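Bravedero Gift Packing - Progress Report to the Flostora Fund
24 October 2021
2 min read
15 shares | 0 comments

The grant period opened in May with two aims: to trial robot arms at the fruit basket tables, and to record what the change means for packing staff.

Training is complete for 15 packers. Each now spends part of the shift beside the arms and the remainder on orders and checking. Staff report less reaching, but several find the pace harder to set for themselves - a point we are discussing with them.

The trial has covered 145 baskets out of a planned 200.

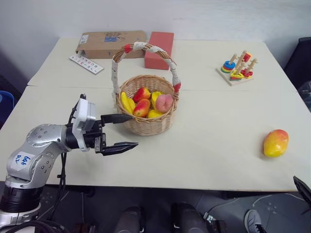
Soft fruit remains the slowest item, and Brollell has agreed to review the grip settings. No posts have been lost. Up to 50 hours of further training are requested for the next period.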